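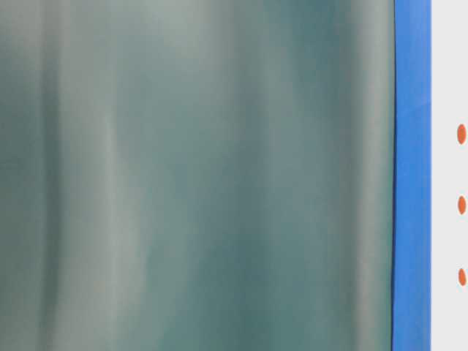 Fixed side camera on our Lovum palletising cell, watching the infeed. Since we moved the bracket, the vision check rejects good cartons whenever something large sits close to the lens. Most of the view is then a teal blur with soft vertical bands, and the only things with usable edges are the blue strip and the three orange ovals on the pale panel at the right. Lens was set for 600 mm. Auto exposure is on, fault code is 717. Do I refocus or move the camera back?
Posted by bloxham_nights, 5 August 2021

Gun-woo Shin
Neither yet. Lock the exposure first. With auto on, a large surface near the lens sets the brightness for everything behind it and your edge threshold drifts. Run at fixed exposure for a full shift and log the rejects.
Then check focus with a printed target at working distance. If the target is sharp, leave the ring alone and tighten its locking screw. Refocusing on the near surface will lose you the cartons.
After that, add an interlock so the check triggers only when the near zone is clear. On the Sinex controller we used a spare input and a delay of 9 ms. Re-teach the reference region afterwards, as the old one belongs to the old bracket position.

palletman
had 717 on ours, wiped the lens and it went away for a bit. try that

Lindthorpe_maint
Agree with the fixed exposure. We started at 2000 microseconds and came down from there. Also check the bracket bolts. Ours had worked loose by January and the reference region was some way off.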